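4.2 Wiping down the table top

1. Clear the top and shake out a soft, dry cloth.
2. Wipe along the grain, working from the far side towards you.
3. For sticky marks, dampen the cloth with plain water and go over the spot again — no polish.

Caution: do not use scouring pads or bleach on the Skastville top.

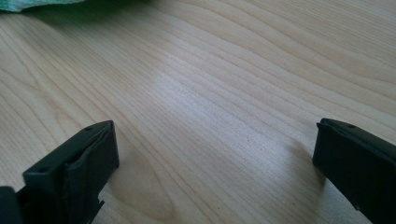 4. Fold the cloth and put it away. Do not leave it on the wood overnight if it is damp.

Note: wait almost 2 hours before putting the table mats back.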